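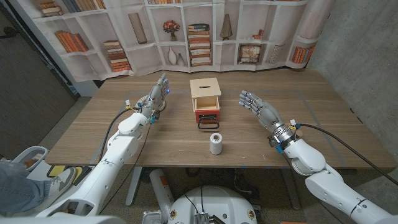
kettle_on wrote:
Same faces on the same corridor made more difference to my mum than anything else Culler House has tried, and I include the new lounge and the garden. She's been there three years. For the first two she might have had a dozen different people helping her dress in one week. Now it's four, and she knows all of them by their footsteps! Please do push for it at your home, bramblejam, it's so worth the bother.

bramblejam wrote:
Thank you, kettle_on, I've been dying for someone to reply. For anyone joining on page 2, I'm a relative at Figueiredo Court (70 beds, three floors) and our family group wants the home to move to regular carers for each resident. The manager is open to it, which is brilliant. We've got a meeting with her in February and I'd love to walk in with some proper experiences from other places.

How did Culler House start? All at once, or one corridor first?

kettle_on wrote:
One corridor first. They asked the carers who they got on with, and they asked the residents too, which I thought was lovely. My mum was very clear about it (she's very clear about most things). They wrote up the pairings on a sheet in the office, tried it for six weeks, swapped a couple of people round and then did the next corridor.

The staff were a bit wary before it began. A few thought they'd get stuck with the heavy end of the building for ever. By the time the second corridor came round, people were asking when theirs would be done.

nightowl_carer wrote:
Carer here, 11 years in, mostly nights. I'm going to be the grump, sorry.

I like the idea and I've worked both ways. But it can go wrong if the home treats it as a rule and stops listening. At my last place I had the same eight residents for fourteen months, and one of them was very hard going. I was fond of him and I was also worn out by him. Whenever I asked for a change I was told that he needed continuity. Well, so he did, and I needed a week off from being shouted at.

So if you're taking this to a manager, please ask what happens when a carer says "I need a break from this one". There has to be an answer, and it has to be one that doesn't make the carer feel like a failure.

bramblejam wrote:
Not grumpy at all, nightowl, that's going straight on my list. We had only thought about it from the residents' side, which is a bit embarrassing now I type it out.

tansy_and_rue wrote:
I disagree with nightowl a little. In my dad's home the carers can swap a resident whenever they like, and what happens is that the two or three most difficult people get passed along like a parcel. Dad was one of them for a while. He used to cry when a new person came in, and then he'd be cross because he'd cried, and then it got written down as "behaviour". As soon as he had two steady carers it stopped within a fortnight. I could have hugged the pair of them (I did hug one).

nightowl_carer wrote:
Fair. I don't want anyone passed along. What worked best for me was two main carers and a third who knows the person well, so that somebody can step back for a bit and the resident still sees a face they know. Three is about the fewest you can do it with once you take off holidays and sickness.

kettle_on wrote:
Yes! That's what we have, though ours is four, as I said. Mum calls the fourth one "the spare" to her face and they both think it's hilarious.

figures_please wrote:
I keep the numbers for our relatives' group so I'll chip in with those. Our home is a bit smaller than yours, 65 beds. We started in one wing and the manager agreed to let us see the rota totals each quarter, no staff names on it, only whether each shift was covered by one of the resident's regular carers.

Over the first year there were 2189 care shifts counted in that wing and 1898 of them were covered by a regular. I was thrilled with that. Most of the gaps fell in the summer holidays and over one nasty stomach bug, and after that the home got much better at asking the next-door wing before ringing the agency.
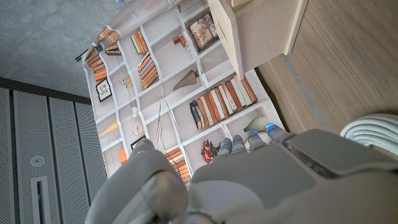

The agency question is the one I'd spend longest on, if I were you. Ours uses Laltik, and the home asked whether the same few agency carers could be sent each time. It took several phone calls and some polite nagging but they now get the same five or six people, and a couple of them know the residents nearly as well as the permanent staff do. They come to the summer tea as well, which tells you something.

If you can get your manager to share totals like that, do. It doesn't need to be fancy, ours comes as one side of paper. It means that when somebody says "it feels like it's slipping" you can look.

bramblejam wrote:
This is gold, thank you! I had no idea you could ask an agency for the same people. Does your home do the rota on paper or on a computer? Ours has just gone over to Cilent and the staff are still finding their way round it.

figures_please wrote:
Paper when we began, Cilent now. It's fine. You can put regular carers against a resident and it shows up on the rota if none of them is on, but somebody has to set it up and keep it up to date when people leave. Ask who that will be. In ours it was no one for two months and the warnings were all for a carer who'd moved to Wales.

oldoak22 wrote:
I'm a resident, as it happens, and there aren't many of us on this forum, so may I put in my two penn'orth.

Regular carers are splendid and I wouldn't go back. But do ask the residents how much they want it. I like my two morning ladies very much and I also like a new person now and again, because I've told the morning ladies all my stories. A gentleman along from me can't bear a stranger in the room. We are not all the same. Somebody ought to sit down with each of us and ask, and then ask again in six months, as people change.

The other thing is to let us know when a regular is leaving. I once found out from the cleaner. I would have liked to say goodbye.

tansy_and_rue wrote:
oldoak22, that last bit got me. I'm going to raise it at ours. Please post more!

bramblejam wrote:
Seconded, oldoak22. Would it be all right if I read your post out at our meeting? I'd only say it came from a resident at another home.

oldoak22 wrote:
By all means. Read it slowly, some of them will be deaf.

nightowl_carer wrote:
Ha. Also, bramblejam, get a couple of carers to that meeting if you can, and hold it at a time when they can come. Straight after the day handover is usually better than the middle of the afternoon. And ask if they'll be paid for the time. If it's unpaid you'll get the same two keen ones every time and you won't hear from anybody on nights.

bramblejam wrote:
Right, my list so far, and do shout if I've missed anything:

Start with one floor (probably the ground floor, the staff there are keen)
Ask every resident what they'd like, and ask again after six months
Three or four regulars each, with a proper way for a carer to step back
Same agency people each time if we can get them
Who keeps Cilent up to date
Quarterly totals for the family group
Tell residents when a carer is leaving
Carers at the meeting, paid

I first brought this up with the home in November 2024 and it felt like such a big shapeless thing then. I'm so pleased with how it's coming together - you've all been wonderful.
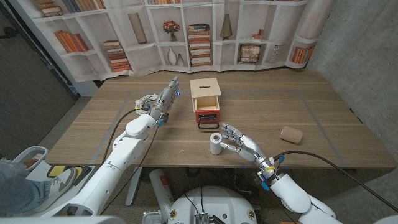
Tabletop marked out with grey tape, white cable coiled on the left

kettle_on wrote:
Great list. I'd add families to the "tell" line. We get a short note with the names of mum's regulars and it's updated when one changes. When I ring up I can ask for someone who saw her that morning, and I get a proper chat about how she slept and whether she ate her egg.

figures_please wrote:
Agree with kettle_on. And agree a date to look at it again before you start. We said six months and I wish we'd said three, there were a few pairings that needed changing sooner than that.

tansy_and_rue wrote:
I'd stick at six for the full look and do a quick check at six weeks, like Culler House did. Three months in, ours was still settling and we'd have drawn all the wrong conclusions.

figures_please wrote:
We'll have to differ on that one! Though a check at six weeks would have caught ours too, I'll give you that.

bramblejam wrote:
Six weeks and six months it is, and I'll ask about the note for families. I'll come back after the meeting and let you all know how we got on.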